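サイト内検索 キーワードを入力 検索
Nirora 手芸と暮らしの掲示板 > 飾りつけ・イベント
このスレッドを印刷する | メールで知らせる

テーブルに星の紙吹雪をまくとき、下の布は何色がいいですか

1 投稿者:mugi_pan
子ども会のお楽しみ会で、長机に布をかけて星形の紙吹雪を散らす予定です。星は黄色に決まっています(去年の8月に買ったFakirの311枚入りが残っているため)。布がまだ決まりません。候補は白、紺、緑です。予算は布と小物を合わせて3000円までです。やったことのある方、教えてください。

2 投稿者:kinako166
黄色なら紺が無難です。夜空になるので子どもにも伝わります。白は星が飛んで見えにくいです。

3 投稿者:shikaku_tsukue
緑に一票。紺は部屋が暗いと机ごと沈みます。うちは公民館の蛍光灯が古くて、紺のときは料理の写真が全部暗くなりました。

4 投稿者:kinako166
>3
それは照明の問題で、布の色のせいではないと思います。緑に黄色の星だとクリスマスに見えませんか。

5 投稿者:shikaku_tsukue
赤を足さなければそうは見えません。今、明るい緑の布に黄色い星を少しだけ置いてあるので、写真を貼ります。

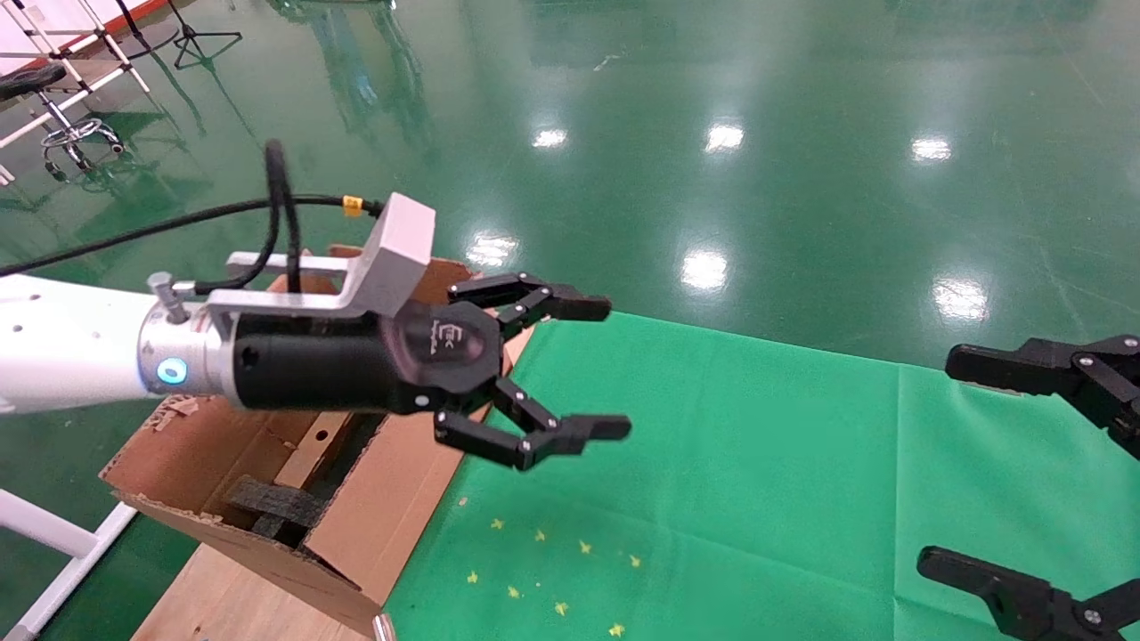 明るい緑の布と黄色の星。左は段ボール箱。

布にしわがあるのは、たたみじわを伸ばしていないからです。本番ではアイロンをかけます。

6 投稿者:mugi_pan
ありがとうございます。思ったより黄色がはっきり見えますね。星はこのくらい少なくてもいいんでしょうか。もっとびっしりまくつもりでした。

7 投稿者:shikaku_tsukue
食べ物を置くなら少なめをすすめます。コップの底にくっつくし、濡れた皿にも貼りつきます。前に一袋全部まいたら、片づけに40分かかりました。まくのは机の端か、真ん中に細く一列。皿の手前には置かない。

8 投稿者:hagire_bako
横からすみません。布のしわが気になります。星が小さいと、しわの溝に寄っていきます。アイロンをかけても、折って持って行けばまた線がつくので、筒に巻いて運んだほうがいいです。ラップの芯を二本つなげば足ります。

あと、布の色が途中でうっすら変わっているように見えるのですが、継いでありますか。

9 投稿者:shikaku_tsukue
>8
うっすら線が見えるところですね。気になる人がいるなら、そこに皿を並べて隠します。筒に巻くのはやってみます。

10 投稿者:kinako166
写真を見ても、私はやっぱり紺です。緑は布の色が強くて、目が星より先に布に行きます。緑にするならもう少しくすんだ色のほうが落ち着くと思います。

11 投稿者:ohiru_no_ato
小学生の会なら明るいほうがいいのでは。くすんだ緑は大人の食事会の色です。

12 投稿者:Gundum
布を買う前に、机の幅を測ってください。長机は奥行きが浅いので、広幅の布だと前が垂れすぎて子どもが踏みます。うちの会では一度それで麦茶を全部倒しました。色より先にそっちです。

13 投稿者:mugi_pan
>12
測っていませんでした。明日、公民館に行くので測ってきます。机は三台つなげます。

14 投稿者:hagire_bako
三台つなげるなら、なおさら継ぎ目の位置を考えたほうがいいです。机のつなぎ目と布の継ぎ目を合わせると、段差が目立ちません。布の端はマスキングテープで裏から留めれば十分です。

15 投稿者:kinako166
片づけの話ですが、星は布ごと四隅を持ち上げて真ん中に集めると早いです。ほうきだと床に散って、かえって増えます。箱を一つ横に置いて、そこへ落としてください。

16 投稿者:shikaku_tsukue
>15
それは同意です。うちも箱に落としています。ただ、緩衝材が入ったままの箱だと、すき間に星が入って取れなくなるので、中は空にしてからのほうがいいです。

17 投稿者:ohiru_no_ato
Tratumnessのフェルトの星なら拾いやすいし、洗ってまた使えますよ。紙より高いですけど。

18 投稿者:mugi_pan
フェルトは予算が厳しいので、今回は紙でいきます。机を測ってきました。幅の狭い緑の布で足りそうなので、緑にします。紺をすすめてくれた方、すみません。星は真ん中に一列だけにします。

19 投稿者:kinako166
了解です。アイロンは忘れずに。

このスレッドへの返信は締め切りました(2024年5月13日)

お問い合わせ | 利用規約 | © Nirora | ページの先頭へ戻る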